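Getting a Small Closet Under Control (and Keeping It That Way)

Posted in Home Tips | 30 comments

When we moved into the apartment on Kalldale I had one bedroom closet, and it was barely wide enough for my winter coats. I've been tinkering with it ever since, and so many of you asked about it after my December post that I figured I'd write down everything that works for me. Grab a coffee, this got long!

Start with the rod

Before you buy a single organizer, check how sturdy your rod is. Mine sagged in the middle like an old mattress and everything slid down into one big clump. A center bracket from the hardware store fixed it (two screws into a stud, done before lunch). If your rod is the kind that twists to tighten, take it down once a year and tighten it again. Wipe it while you're at it, and then run a piece of wax paper along the top. The hangers glide so much better!

Take everything out, yes, everything

I know, I know. But I've tried doing it a section at a time and I always quit by the second section. Start in the morning with a clean bed to pile things on, and you'll have to finish if you want to sleep there. I make three piles: wear it, fix it, and pass it on. The fix-it pile has a deadline. If a button is still missing a month later, the shirt goes.

Match your hangers

Mixed hangers are what make a closet look messy even when it's tidy. I had wire ones from the cleaners, chunky wooden ones from my mother-in-law, and a few padded satin things I don't remember buying. They all sat at different heights, so the shoulders were all over the place. I swapped the lot for plain plastic in one light color and the difference made me a little giddy. Plastic is cheap, it rinses clean in the sink, and it doesn't leave rust marks on a damp blouse.

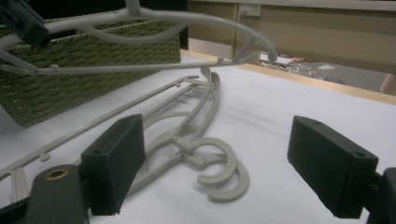
Stop the slipping

Wide-neck tops fall off smooth hangers, and I got tired of finding them on the floor with the shoes. A few things that help:

Wrap a rubber band around each end, a couple of inches in. Free, ugly, works great.

Run a thin line of hot glue along the shoulders and let it cool completely before you hang anything on it.

Twist a pipe cleaner around each shoulder. My favorite for silky stuff, and kids love doing it.

Fold sweaters, please

My friend Hooman Hassanpour hung up a beautiful hand-knit cardigan and by spring it had shoulder bumps you could set a cup on. Knits stretch under their own weight, so they go on the shelf. If you absolutely must hang one, fold it in half lengthwise and drape it over the hanger with the sleeves on one side and the body on the other.

Use the floor and the door

I keep a low shoe rack on the floor, with boots lying on their sides underneath. On the back of the door there are hooks for bags and belts. Don't overload them, though! My first set pulled the door out of line and it squeaked all winter.

Keep it smelling fresh

Cedar blocks are wonderful, but they fade. Give them a light rub with sandpaper every few months and the scent comes right back. A small open dish of baking soda on the top shelf takes care of mustiness, and I leave the door open for an hour after I've vacuumed in there.

Next time I'm tackling the linen shelf, so if you have a trick for fitted sheets, leave it in the comments. Mine still come out as a ball.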